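Orwood Carry Bags – twisted handle, kraft brown

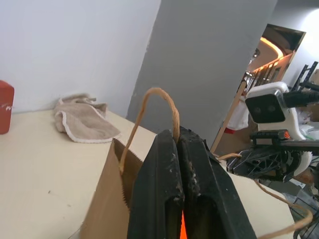 Our main shop bag, the one most people come here for. Comes in four sizes, plain or printed. We started with takeout places and bakeries, then the gift shops found us, now it's everyone from candle makers to a guy doing seed potatoes. Handles are twisted paper cord, brown, and the cord stands up in a tall narrow loop when you pull it out, you can see the spiral in the twist. Glued inside the top fold under a paper patch. No plastic, no metal, no knots. Whole bag goes in the paper recycling if it's clean.

Sold flat, by the case. Shipped from our warehouse in Kastport.

SIZES

Orwood Small – jewelry, soap, cards, one book
Orwood Medium – most shops want this one, start here
Orwood Large – clothing, boxed shoes, takeout for a family
Orwood Wide – cake boxes, pizza boxes (small ones), trays. Wide gusset, flat base

The Wide is a different shape, not just a bigger Large. People order it by mistake. If you're packing sweaters you want the Large.

PACK QUANTITIES

Small and Medium, 535 per case. Odd number, we know, it's how they come off the line and we'd sooner ship a full case than open it and pull some out. Large and Wide, 30 per bundle or ask for a pallet price.

Printed orders start at 2000 bags, one size, one design. You can't split it between sizes, sorry, the plates don't fit. You can split delivery, half now half later, we hold the rest free until you call for it (within reason, please dont leave it a year).

PAPER

Natural brown kraft, uncoated. Takes a rubber stamp well, takes a sticker well, takes a marker fine. Gold foil stickers hold too but press them down at the corners.
Color shifts a little from batch to batch. One case may be warmer, the next a touch grayer. If you need a perfect match across a big event, order it all in one go and put it in the notes.

Uncoated means it's not for wet stuff. Ice, loose fish, leaky soup – no. Put it in a tub with a proper lid first. A light shower between the shop and the car is OK, a long walk in the rain isn't.

HANDLES

Most of the emails are about handles so, quickly:

Loads. Medium is happy with a few hardcover books or a couple of jars. Large will take more but spread it out over the base. Wine bottles, use the Anton (see further down), these aren't made for one heavy narrow thing knocking about.

Folded down or up? Down inside the bag, in transit. Reach in and pull both loops up before packing, not after. After, you end up digging past the tissue paper.

Can I get them in white? Printed orders only. Black too. Adds to the lead time.

Can I get ribbon? No. Tried it, the ribbon slid out of the glue.

Handles coming loose? Shouldn't happen. Send a photo and the case number off the side of the box and we'll replace the case. Usually it's a box that sat somewhere damp, the glue hates damp. Keep them off a concrete floor.

Spare handles. Yes we sell them loose, with the patches, in bags of 30. Mostly bought by people making their own bags out of wallpaper and maps.

PRINTING

One color, one or two sides. Dark inks look best on brown. Pale yellow dissapears, pale pink goes muddy, white needs a second pass and costs more.

Send a vector file. If all you've got is a photo of your sign, send that and Mwajuma Ogola in the print room will redraw it for a flat fee. She'll send you a proof to sign off. Check the spelling, check the phone number, check the web address. We print what you approve.

Fine lines close up a bit on kraft. Anything thinner than a ballpoint line, thicken it. Same for tiny type around the edge of a round logo, it fills in.

Keep art clear of the top fold – the handle patch is right behind it and the ink goes patchy over the ridge.

LEAD TIMES

Plain, in stock: leaves same day if you order before 11 am.
Printed: three weeks from signed proof. September onward make it five. Every year people ring in late November wanting holiday bags and we can't do it, please get in early.
Reprints of a design we already hold: two weeks.

SHIPPING

Cases go by regular parcel carrier. Pallets need a loading dock or a tail lift, tell us which. If there's stairs, or a narrow street, or a gate code, tell us that too. Drivers won't carry past the front door.

Pickup from Kastport is fine, 8 am to 3 pm, ring the bell on the side door. Bring the order number. Cases are bulkier than they look, a small hatchback takes a couple with the seats down.

SAMPLES

One of each size, plain, free, you pay the postage. Comes with a printed offcut so you can see what the ink does. Kibet Chege sends these out twice a week so allow a few days.

RETURNS

Unopened plain cases, 30 days, you cover the freight. Opened cases no. Printed no, unless we messed up, in which case we reprint it and you keep the bad ones.

ALSO IN THIS RANGE

Anton – single and double bottle bags, heavier paper, card base, same handle
Kimaro – flat handle bag, cheaper, good for bulk takeout, doesn't look as nice
Kimaro Mini – same again for pastries and one sandwich
Tissue and stickers – on the packing supplies page

QUICK QUESTIONS

Food safe? Paper is fine for wrapped food. Not for direct contact, use a liner.

Do they stand up on thier own? Medium, Large and Wide yes once opened out and the base is pushed flat. Small wobbles until there's something in it.

Can I reuse them? Sure. Ours go back and forth with lunches for weeks.

Prices incl tax? No, added at checkout.

Can I mix sizes for the pallet price? Plain yes, printed no.

Out of stock on Wide? Next lot is being cut now – put your email in the box and you'll get a message when it lands.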